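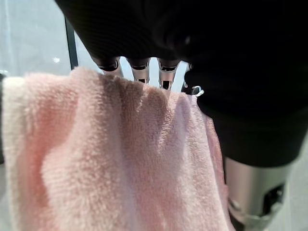
Pink towel in the grip, from the wrist cam.

Right, towels! I started Brenus on hard plastic blocks and it taught me nothing, so go straight to something fluffy. Gather the top edge into ridges first, then close the fingers slowly (I use a speed of 60, and 300 is far too snatchy). Hold, lift a little, and check the wrist view before you go any higher. If the folds slip, open up and grab a deeper bunch. Next up is letting go neatly, which is still driving me mad.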